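Home | Modules | Reading | Timetable | Contact
Last updated: February

Week 3 - Why we forget people's names

Morning all. I promised shorter notes this time and I've mostly kept to it. If you missed the session, borrow somebody's scribbles as well, as I wandered off the plan a bit after the break (sorry, Adeel, I know you'd only just got your pen working).

We started with the baker problem. Tell one group that the man in a photo is called Baker, tell another group that he is a baker, and the second group will do better a week later. Same sound, same face! The job drags in flour, early mornings, white hats and the smell of your local shop. The surname drags in next to nothing. I find this very cheering, as I have called Vlasta Yordanov "Vera" twice this term.
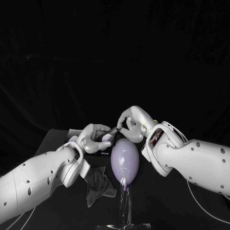

Names as weak labels

A name is an odd sort of word. You can guess a good deal about a thing from the word "kettle", but you can't guess much about a person from "Ehsan". There's no second-best word to fall back on either. If "sofa" won't come, you say "settee" and carry on, and your listener never notices. With a name you're stuck.

Then there is attention. When you meet someone you're shaking hands, smiling, working out what to say next - and the name goes by in under a second. Often it never went in at all, so "forgot" is a generous word for it.

For next time, please read the Kiani handout, pages 2 to 27. Skip the box on brain scans unless you enjoy that sort of thing. Gaëtan Pruvost has the spare copies.

Tip of the tongue

We'll pick this up properly next week. It's the state where you know the first letter, maybe the number of beats, and still can't get the word out. Try keeping a small diary of yours.

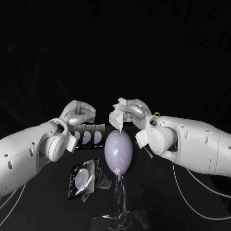 Does going through the alphabet help when a name won't come?

Sometimes, mostly when you half know the first sound already. I'd give it a minute, then leave it alone and do something else, and write down when the name turns up.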